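Last updated May 5, 2021

Going to put down what I've learned from a year of running the toy library out of the Nollska hall, as a few people have asked. Short posts, one thread.

We have 352 items on the books. That includes puzzles, ride-ons, dress-ups, train sets and a lot of pretend food. Membership is $20 a term and you can take two things home at a time.

Puzzles are the most borrowed and the most annoying to check back in. We write a number on the back of every piece now. It took Hanan Nseir and me most of March. Worth it.

Pretend food goes out in tubs with a list taped inside the lid. If a piece goes missing we cross it off and lend the tub anyway. Kids don't mind. Parents worry about it far more than they need to.

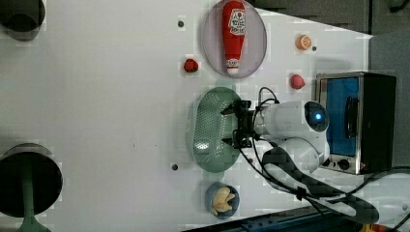 Late returns: we dropped the fines last winter. People who owed four dollars were staying away with a $60 train set in the cupboard. Now we send a text, then another one a week later. Most things come home after the first.

Cleaning is warm soapy water and a rack by the window. Anything with batteries gets a wipe with a damp cloth and that's it. Dress-ups go home with whoever is on the roster and come back washed, usually.

Money. We got a $2500 grant and spent most of it on shelving. I would do that again. Before the shelves we were stacking tubs five high and the one you wanted was always at the bottom.

We tried a booking app for a bit. Went back to a card box. The wifi in the hall drops out whenever it rains and the cards don't care.

If you're starting one — sort your insurance first, before you accept a single donation. Then be picky. Abla Daher taught me to say "thanks, but we're full up on soft toys" and I've said it every Saturday for a year.

Still looking for a second person who can fix wooden trucks. Thắng Kim has a queue of them in his garage and would like his bench back.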